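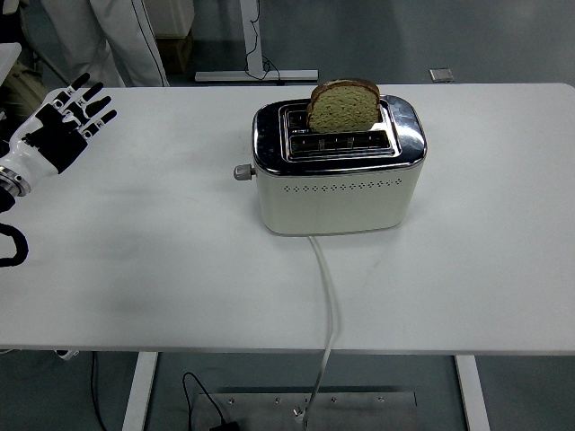 Toaster task, head view. One slice in the rear slot, front slot empty.

Jellow Toaster Set — README

Welcome, and thank you for taking an interest in our small corner of kitchen work! Jellow is a set of 868 recorded examples of a robot hand working at a two-slot toaster, gathered in February by Dagim Tufa and Anel Radebe, and tidied up afterwards by me (Shona Nepia). We made it for teaching a model to find a small lever and push it down, a job most of us do half asleep and which kept three grown adults busy for the better part of a month.

What is in each example

Every example has the head camera video, the joint positions of the arm and hand, and a short written instruction such as "lower the bread". The wording varies a little, as Anel and Dagim each have their own way of putting things, and we decided to leave that alone. 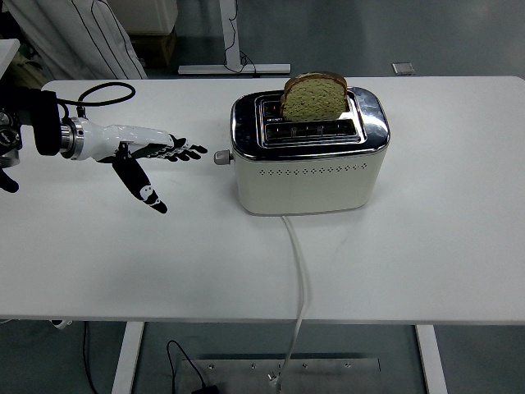

Hand held palm down, fingers towards the lever knob, still clear of it.

Things worth knowing before you train

The lever is small and grey and sits on the left of the toaster as the head camera sees it. The chrome top picks up a good deal of glare, so please go gently if you change the brightness — we lost the edges of the slots that way on our first try.

Examples are split into 3 folders: train, check and held back. Please don't tune on the last one, however tempting it is. There are 2 known faults, both in the check folder, where the instruction text was saved twice. Your loader should skip the repeat.

Questions and corrections are very welcome. Write to Declan Henare, who looks after the files now, and give the folder and example number if you can.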